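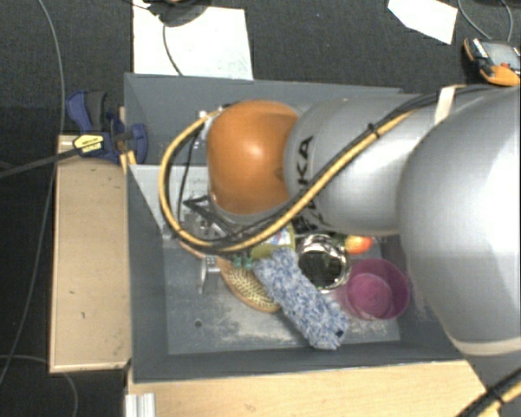

*Objetos domésticos na caixa cinzenta, entre eles uma caneca ou copo cor-de-rosa.*

**Recolha de utensílios usados volta em fevereiro**

A associação Koyama retoma em fevereiro a recolha de artigos domésticos em segunda mão, no antigo armazém da Jenum. A entrega faz-se da parte da manhã, entre as nove e o meio-dia, e não é preciso marcação.

São aceites louça, copos, talheres, caixas com tampa e pequenos artigos de cozinha. Ficam de fora os eletrodomésticos, os colchões e tudo o que tenha vidro partido. As peças devem chegar limpas — de preferência já separadas por tipo.

«O que mais nos falta são coisas do dia a dia, para quem está a montar casa», diz Natsumi Sakai, responsável pela triagem. Na última recolha foram entregues 200 peças, distribuídas por 25 famílias do concelho.

Este ano há dois pontos de entrega: o armazém e a loja Stindus, junto ao mercado. Na loja só se recebem volumes pequenos, que possam ser levados à mão. Quem não tiver transporte pode falar com Hongmei Peng, na secretaria da associação, para combinar a recolha em casa.

Os artigos que não encontrarem destino seguem para a venda da primavera.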